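Speaker notes: Small Cases, Soft Contents
Morfudd Edwards, Drinura storage and packing session, Monday, 9:40 a.m.
Slides 1 to 13. Running time 12 minutes plus questions.

Slides 1-2. Scope

Start without the biography. The talk covers small hinged plastic cases, the toy-suitcase size, and what happens when soft goods are packed into them. Rigid contents were covered in the Jomotley talk last year; refer people to those notes and move on.

Define the terms once. "Case" means base plus lid. "Fill" means whatever goes inside. "Closing line" is the level at which the rim of the lid meets the rim of the base.

Slides 3-4. The open case

Set the case down with the lid open and leave it there until packing is finished. The lid should tilt back far enough to stay up by itself. If it drops forward, the hinge is loose and the case should go to the repair pile.

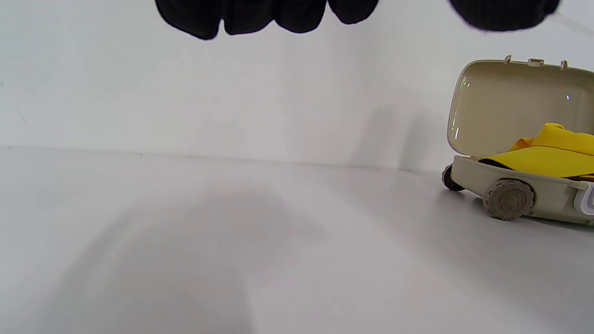 Which way should the case face while it is being filled?
With the hinge away from the packer and the latch side toward them, so that the lid never has to be reached over.

Pause on that. Last time two people wanted to argue for the sideways position. It works for left-handed packers at a narrow bench, and the Gwynne handbook allows it. Do not spend more than a minute on it.

Slides 5-7. Mesh as fill

Mesh is the difficult material. It springs back after folding, it catches on rims, and its volume depends on how it is held. Our trial used 169 packings across three case sizes. Nearly 7 in every 13 failures to close came from mesh standing above the closing line at a corner.

Explain the holes. In a flat sheet they keep their shape. Where the sheet bends or is gathered, they can look larger and more stretched, and the rows change direction along the crease. A doubled border is stiffer than the single layer, so it decides where the fold will go. Find the border first and fold parallel to it.

Green mesh on the slide. Let people look before talking over it.

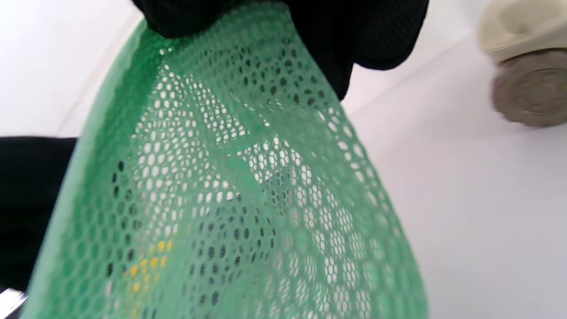 Slides 8-9. Folding sequence

1. Lay the sheet flat with the thick border on the left.
2. Fold in half toward the border. Press with the flat of the hand.
3. Fold again across the width until the piece is shorter than the inside of the base.
4. Place it with the last fold against the hinge side.
5. Tuck the corners down before touching the lid.

Step 5 gets skipped. Say it twice. Thin knit gloves are fine for this work, but a loose fingertip will snag in the larger holes.

Slides 10-12. Closing

Lower the lid with one hand and keep the other on the base. Check both front corners by eye. A lid with a rounded top hides overfilling better than a flat one, so judge by the gap at the rim and ignore the curve. Then hold the case from both sides, low down, and work the latch last.
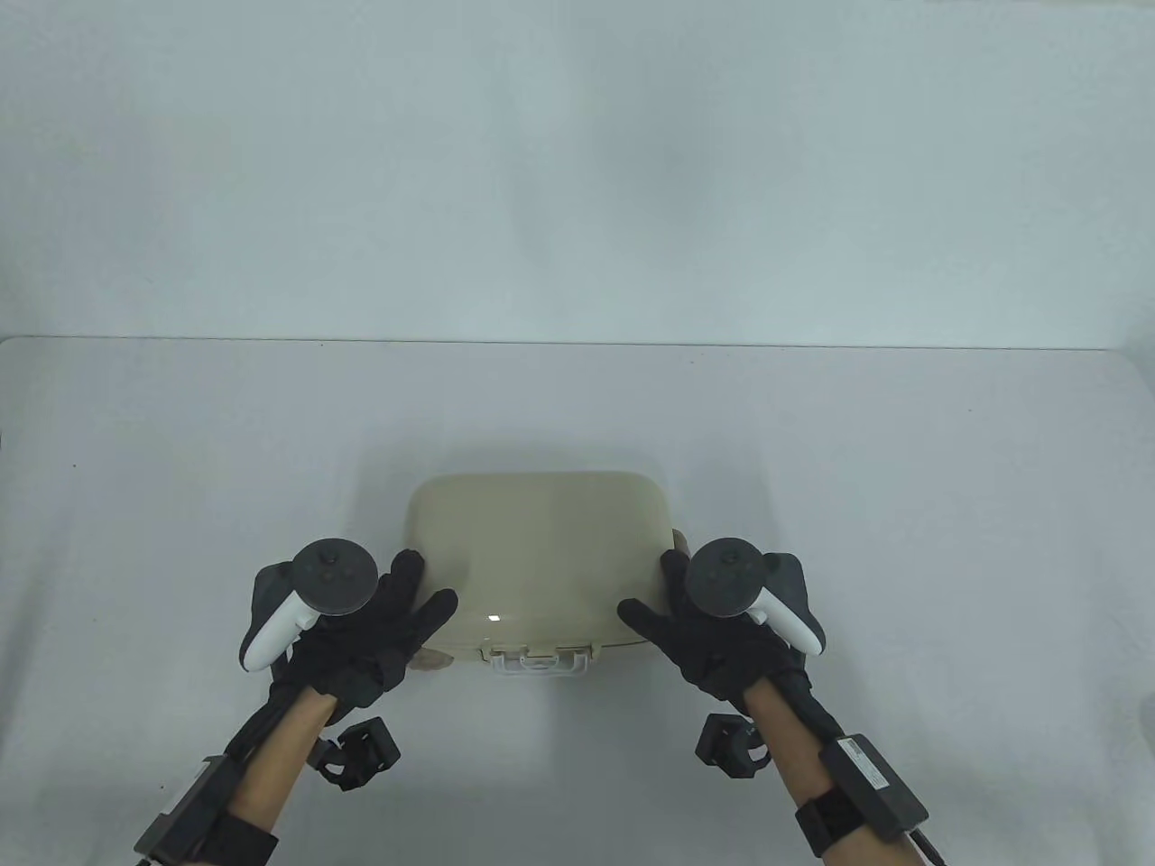 The latch is a clip and has no business compressing the fill. If it needs force, open the case and refold. In the Jerkberg batch the clips that failed early had all been used to pull the lid down over soft contents, and replacing the clip cost more time than repacking would have.

Mention storage position briefly: flat on the base, latch accessible, no more than three high. Cases stored on the hinge side tend to let mesh slump toward one end, and the next person opens them to a bulge.

Slide 13. Questions

Likely ones: labels (inside the lid), vacuum bags (outside scope), mixed fills (mesh on the bottom, anything with edges on top). Handouts are by the door. Leave the fold sequence on the screen until the room is clear.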